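Equipment Plan and Budget for a Tabletop Sorting Cell
Student project report, Robotics and Automation Laboratory, Lemthorpe 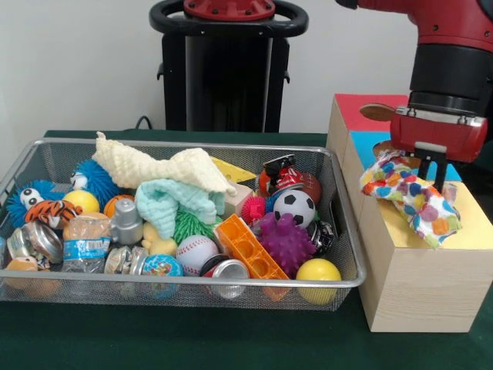

Figure 1. Arm holding a polka-dot cloth over the wooden box, with the mesh basket of mixed objects to the left.

1. Purpose

This report sets out what a second sorting cell would need, what it would cost, and in what order the parts should be bought. It covers equipment only. Control software and the learning side of the project are reported separately by Evanthia Stergiou and are mentioned here only where they affect a purchase.

The existing cell is shared between teaching and project work. Project time is limited to evenings and Saturday, and every change of user means clearing the table and setting it up again. The department has agreed in principle to a second cell if the equipment, excluding the arm, can be bought for no more than 3,035 euros. The arm itself is a transfer from the teaching pool and carries no purchase cost, but it arrives without fingers, table or cabling.

2. The task and what it demands

The task is to take mixed objects out of a basket one at a time and move them to a second location. The basket holds hard, soft and flexible things together: balls, metal cans, a plush tiger, a building brick, knitted and terry cloth. This mix is deliberate and drives most of the choices below.

Three properties of the objects matter for purchasing.

Stiffness. A can or a baseball needs a firm grip with good friction. A cloth can be pinched almost anywhere, but the fingers must close fully, with no gap at the tips. Fingers bought for rigid parts often stop short of full closure.

Surface. The spiky rubber balls deform at the spikes before the body of the ball takes any load. Smooth metal gives little friction. The finger pads have to work with both.

Size. Finger stroke must cover the largest ball in the set. Objects wider than the stroke have to be picked by an edge or a fold, or left out of the set.

Suction was considered and rejected early. It would handle the can ends and little else in this set. The money is better spent on spare pads.

3. Items required

3.1 Fingers and pads

Two suppliers were compared, Pavo and Kedow. The Pavo fingers are machined to order, close fully, and accept replaceable pads. The Kedow fingers are cheaper and in stock, but the pad is bonded to the finger, so a worn pad means a new pair. Pad wear on the existing cell has been uneven, with the tips going first. Over one academic year the Kedow option would need several pairs and the price advantage disappears.

Recommendation: one pair of Pavo fingers and 3 sets of pads.

3.2 Table

The table must not move when the arm brakes. The teaching laboratory has a steel frame that can be reused if it is fitted with a new top and leveling feet. The top should be a matte, dark, single color. Dark green has worked well on the current cell and the same color is specified here so that recordings from both cells can be used together. A gloss top was tested on a sample panel and produced reflections under the ceiling lights at every camera angle tried.

3.3 Baskets and boxes

Wire mesh trays are specified again. They are light, cheap and easy to empty. There are two known drawbacks. Loose cloth can catch on the rim, and fine mesh gives poor depth readings. Solid plastic trays avoid both but block the side view of the pile, and the side view is used when labeling. The mesh tray is kept, with one plastic tray added for comparison tests.

The wooden box with painted panels can be copied in the department workshop. Only material cost is charged.

3.4 Objects

Objects are consumables and should be budgeted as such. Soft toys lose filling, foam balls tear, and cloths fray where the fingers close on them. In the first cell these replacements came out of pocket and were never recorded, which is the main reason the original budget looked smaller than it was. A fixed line is proposed for this.

3.5 Cameras and lighting

One fixed camera on a rigid mount, plus one spare of the same model. Buying the spare later is a risk: if the model is discontinued, calibration and recorded data no longer match. Two diffuse panel lights are included. The room has a window on one side and recordings made at 4 p.m. in winter differ visibly from those made at noon.

3.6 Cabling and safety

The new cell needs an emergency stop within reach of the operator, a separate fused supply, and cable guides along the pedestal. On the existing cell the cable runs freely down to the table, and it has to be checked by hand whenever the pedestal is moved. Guides are a small cost and should be fitted from the start.

4. Budget

Prices are supplier quotes or catalog prices including tax, in euros.

Pavo fingers, one pair: 620
Pavo pads, 3 sets: 135
Table top, leveling feet and fixings: 310
Mesh trays, plastic tray, box material: 95
Objects, first year: 400
Cameras, two, with mount: 740
Panel lights, two, with stands: 260
Emergency stop, fused supply, cable guides: 285
Shipping: 90
Reserve: 100
Total: 3,035

The total meets the limit exactly, so the reserve is the only slack. If one quote rises by more than the reserve, the first item to drop is the spare camera, despite the risk noted in 3.5. The emergency stop and the fused supply are not negotiable.

5. Order of purchase

Lead times differ widely and decide the order more than price does. The Pavo fingers are made to order and take longest, so they go first. The table top can be cut once the pedestal position is fixed, and this requires the mounting drawing from Marín, the supplier of the base plate. The base plate is covered by the arm transfer and does not appear in the budget.

Step one: fingers, pads, safety parts.
Step two: table top, after the Marín drawing is checked against the steel frame.
Step three: cameras and lights.
Step four: trays, box and objects.

Objects are bought last on purpose. They are available in any toy or household store, and a set bought early tends to be borrowed. If the first order is placed in July, the cell should be mechanically complete before teaching starts.

6. Alternatives considered

Extended hours on the existing cell. No cost, but the setup time between users remains, and the arm would be in use most of the day with no backup.

A complete cell from a single vendor. Quotes were well above the limit before any objects or spare pads were included. Support would be better than anything the group can provide itself, and this should be looked at again if a larger grant becomes available.

Rental. Suitable for a short trial. For a full year it costs more than purchase and leaves nothing behind.

7. Open points

The load rating of the reused steel frame is not documented. Antigoni Galanis will arrange a static load test with the workshop before the table top is ordered.

The pad material has only been tried on samples. It holds metal and rubber well, but cloth sometimes sticks to it on release – a second, harder compound has been requested from Pavo at the same price.

Camera height is still undecided. A low side position shows the grip on the cloth clearly but loses objects at the bottom of the pile. A high position does the opposite. The mount in the budget fits both, so the order does not depend on the answer.

Insurance for the transferred arm is being handled by the department office. A written confirmation is needed before it is moved between rooms.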